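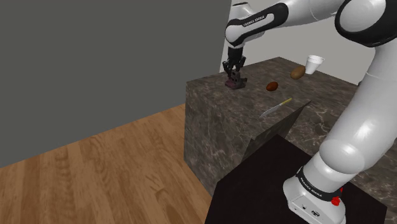 Last updated: 2018-07-09

Day 13 of the Tredier trial, so the simulator license has a week or so left in it and I still can't decide! Got the counter task running this morning with the Franka arm (Haruna's config, thanks Haruna). Grasping the small dark block is fine now that I've bumped the finger friction. The knife is next and I'm dreading it, thin blade, silly angle.

Ran 20 resets with shuffled items and the potato rolled off in two of them. Benedikt thinks the collision mesh is too coarse – I think he's right. Asked Tredier support, no reply yet.

Price is 3,000 a seat, which Misaki says is fine if the export to Hosoda works. Trying that after lunch.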